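# Open Day at Allesura

The letter said the doors would open at nine on 5 July 2025, and that former staff were welcome to bring family. My mother read it at the kitchen table and put it under the fruit bowl. She had packed orders at the Nunden warehouse for most of her working life, and had been a former member of staff since January.

"You don't have to go," I said.

"There's lunch," she said.

So we went. I drove, because her knee was bad. The parking lot was half full. A banner over the loading doors said ALLESURA WELCOMES NUNDEN, and under it a girl in a company polo shirt gave each of us a sticker and a bottle of water. My mother put the sticker on her purse.

They had painted the inside. The floor used to be gray and now it was a lighter gray, with yellow lanes marked on it. The long benches where she had worked were gone. There were 2 machines where the benches had been, both inside wire cages, and a crowd was already standing at the first one.

The machine was called a Skident. It was an arm on a post with two fingers at the end. It reached into a bin, took something out, held it up to a light, and put it in a box. Then it did that again. A man with a microphone explained that each one could handle 900 orders in a shift. People nodded. A little boy asked if it could throw a ball and the man said they hadn't tried.

My mother watched it for a while with her arms folded.

"It doesn't fold the top over," she said.

"What?"

"On the bags. You fold the top over before it goes in the box or it snags on the tape. It just drops it."

She was right. The bag went in with its mouth open, and the flaps came down, and a corner of plastic stuck out of the seam. The box went off down the belt that way. The next one was fine. The one after that had the same corner.

The man with the microphone had moved on to the warranty. I thought she might say something to him, but she was already walking toward the back of the building. She knew the way. We passed the break room, which had new chairs, and the wall where the time clock had been. There were four holes in the wall and a clean rectangle.

At the back there was a smaller room with its door propped open. It had been the returns room. A paper sign said TEACHING AREA, PLEASE COME IN, and only a few people had. Two young women and an older man stood at separate tables, each holding a plastic gripper in one hand. They weren't in cages. They picked things up, put them down, moved them over and picked them up again, and they didn't talk much.

The older man saw us in the doorway and waved us over. He was from Amadi, he said, the company that did the training for Allesura. He had been at it since the spring. Before that he had driven a school bus.

"So where's the robot?" my mother asked.

"Out there. This is what it learns from." He lifted the gripper to show her. "There's a camera on it. I do the job with this in my hand, and it gets recorded, and they take the recordings and teach the arm from them."

"You do it by hand."

"All day."

She looked at his table. It was covered in the same kind of stuff she used to handle, bags and packages and boards, nothing that matched. He squeezed the gripper and the fingers came together. He let go and they came apart. Then he closed them and went in.

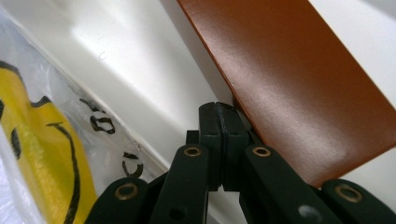 "How many times do you have to do it before the arm learns?" my mother asked.

"They ask us for 2,000 recordings of a job before they try it on the arm, and sometimes they come back and ask for more."

She thought about that. I could see her working out how many shifts it came to.

"And do they pay by the recording?"

"By the hour," he said. "I wouldn't have taken it otherwise. You'd rush."

He let her watch him do a few more. He was slow and careful, and his wrist was stiff. I had never thought of packing as something a person could be good or bad at to look at, but after a few minutes next to my mother I began to see what she saw. She kept shifting her weight. Twice her own hand came up a little from her purse strap and went back.

"You're coming at it from the front," she said finally.

"Is that wrong?"

"It's not wrong. It'll make your shoulder hurt. Turn your feet."

He looked down at his feet and turned them. He tried it again.

"Huh," he said.

"And the bags. When there's a bag, are you supposed to fold it?"

"Fold what?"

"The top."

He called to one of the young women, and she came over with a binder. She was in charge of the room, it seemed, although she looked about my daughter's age. She went through the pages with her finger. There was a page for bags. It said to grip the bag at the middle, lift, move to the box, release. It did not say anything about the top.

"Who wrote this?" my mother asked.

"Our office did," the young woman said. "They watched some video of the floor."

"Video of who?"

The young woman didn't know. She said it was from last year, before the change. My mother nodded. She took the binder and read the page herself, holding it out at arm's length, because she had left her glasses in the car.

"From above you wouldn't see it," she said. "You do it with your thumb on the way down. It's quick."

"Could you show me?"

"With that?"

"If you want to. Or with your hand first."

My mother put her purse on a chair and used her hand first. She took an empty bag from the table, dropped a tape roll in it, and put it in a box. The fold happened somewhere along the way. I was standing right there and I missed it. The young woman asked her to go slower, and she did, and then I saw the thumb go across and the plastic tuck under.

"Okay," the young woman said. "Okay. Again, please?"

Then they gave her the gripper. She was bad with it. It was heavier than she expected and she pinched too early, and the bag slid out and landed on the floor. She laughed, which surprised me. The older man picked up the bag for her. He told her to wait until she thought she had gone too far, and then squeeze. On the next try she got it up off the table. The fold took her a lot longer. There's no thumb on the thing, so she had to push the top of the bag against the side of the box and press it down from there. When she got it she did it again right away, before she could forget how.

The young woman was writing in the margin of the binder.

I went and got us lunch. It was sandwiches in paper boxes, on a table near the first cage. The microphone man was telling a new crowd about the 900 orders. A screen behind him showed how many the machine had packed since it was switched on that week. It said 3,764 when I picked up the boxes. I don't know how many of those had a corner sticking out.

When I got back my mother was sitting down with her knee stretched out, and the older man was at the table with his feet turned. She was telling him about the winter the heat went out and they all packed in gloves. He asked what kind of gloves. She told him.

We ate in the room. The young woman came over before we left and gave my mother a card with the Amadi name on it and a phone number written on the back. She said they were looking for people who had done the work. She said the hours were flexible and there were stools.

"I was laid off from here," my mother said. "You know that?"

"I figured," the young woman said. "I'm sorry."

"You weren't here." She read the card, both sides. "What does it pay?"

The young woman told her. It was a dollar and a quarter an hour less than she had been making. My mother said she would think about it, and put the card in her purse, in the pocket with the zipper.

She didn't talk in the car until we were past the gas station.

"He's going to wreck that shoulder," she said. "He'll turn his feet today because I was there, and tomorrow he won't."

I said probably so. She asked me to stop for milk, and I stopped, and she waited in the car. When I came out she had her glasses on and was looking at the card again.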